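An afternoon at the Vornberg box works open day

14 Nov 2024

I have wanted to see inside the carton works at Vornberg ever since we moved to this side of the valley, and as they only open the doors to the public once a year I had already missed it twice, once through a cold and once through plain forgetfulness. This time I wrote it on the kitchen calendar in red. The bus from Ramlow takes 20 minutes and drops you at the bottom of the lane, and from there you follow your nose, because warm cardboard and starch glue have a smell all of their own — a bit like a bakery that has gone slightly wrong, and I mean that kindly.

They take you round in small groups, with ear defenders for the noisy parts. Our guide had been at the works most of her life and had the knack of shouting clearly without seeming to shout. We began in the reel store, where the paper arrives from the Pfeiffer mill further up the river. I had never thought of paper as something heavy, but the reels stand taller than I do and are moved about with enormous care. Some of it is new and some has been boxes before, perhaps several times over, and she let us feel the difference between the two with our eyes shut. I got it wrong both times!

Then came the corrugator, the star of the day as far as I was concerned. It is 100 metres long and you walk the whole length of it on a raised gangway. The flat paper goes in at one end, is steamed and pressed between ridged rollers, has a lick of glue put along the tips of the waves, and meets its outer sheets a little further on. By the far end it is board, stiff as you like, being sliced and stacked. A gentleman in our group asked why the waves were called flutes, and a cheerful argument followed which I don't believe was ever settled.

After that we had tea (very welcome, and a proper ginger biscuit with it) and were let loose in the long room where they set out the smaller things the works makes. Everybody thinks of removal boxes, but there is a whole side of the business given over to trays, dividers and desk tidies, and I spent far longer there than I meant to. 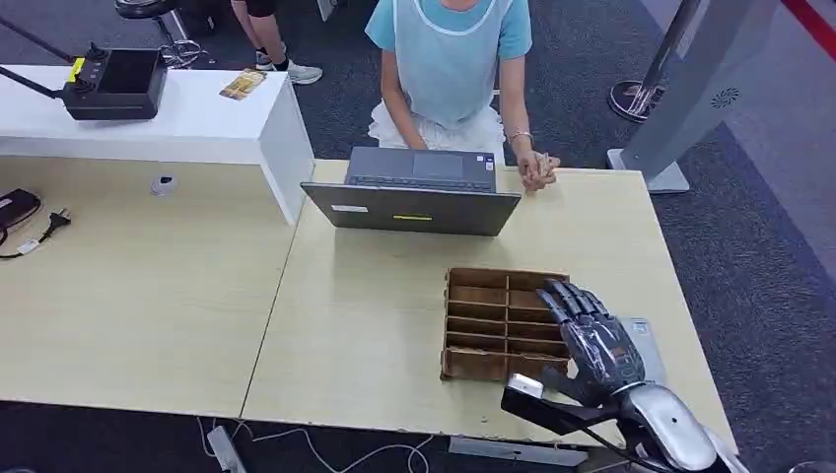
A cardboard organiser with its rows of small compartments.

I have a weakness for anything with compartments. My father kept his seeds in old cigar boxes, each with its strips of card slotted across, and I can still tell you which corner the sweet peas lived in. The guide explained that slotted partitions like these are cut so that each strip grips the next, and a well-cut set will go together without any glue or tape. We were each given a flat set to try. Mine leaned badly, but it held, and it has come home with me and is now full of buttons.
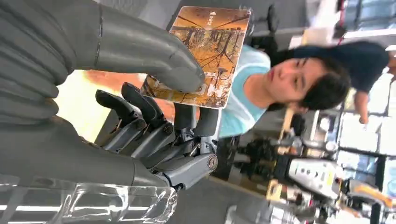

The history corner was smaller than I had hoped, though nicely done. The firm began in a rented barn in Drotel, making hat boxes by hand, and moved to Vornberg when the barn roof came down in a storm one May. There was a wages book open on a stand, in the most beautiful sloping handwriting, and a notice asking visitors not to turn the pages, which I obeyed with some difficulty. The old order book lists 193 customers, a good many of them bakers and milliners, and I recognised the name of the shop where my mother bought her wedding hat. 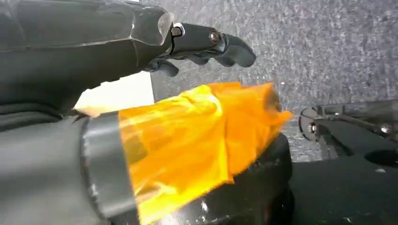 Before we left there was a guessing game, as there always is on these days: how many flat cartons in the stack by the door? I said 400, with great confidence. The answer was 623, and a small boy in a yellow jumper came within a handful of it and went off with a cardboard castle bigger than himself. His mother was looking at it and then at the bus timetable with an expression I remember well from my own children's school fairs.

If you go next year, wear flat shoes for the gangway, which is open mesh, and leave yourself time for the seconds shop by the gate. They only take cash. I bought a bundle of sturdy boxes for the apples, and carried them home under one arm with the wind trying to take them off me all the way up the hill.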